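Shallow compare finally clicked for me

I have been poking at Kestlow, my little habit tracker, and last night around the time I should have been in bed I finally understood why my list kept redrawing itself. Every keystroke, all 216 rows! I was so happy when I found it that I got up and walked a lap of the kitchen.

So a row redraws when its props change, and "change" means a shallow compare. Two strings with the same letters are equal, great. Two objects with the same contents are not, unless they are the very same object. And there I was, writing style={{ padding: 6 }} right in the render, a fresh object every time - of course it looked new.

I moved that one line to the top of the file, outside the component, and typing feels lovely again. Next up is the filter function, same problem I think, and I can't wait to get at it.

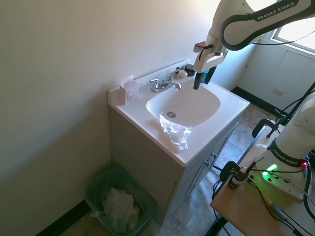 Paper towel over the edge of the sink.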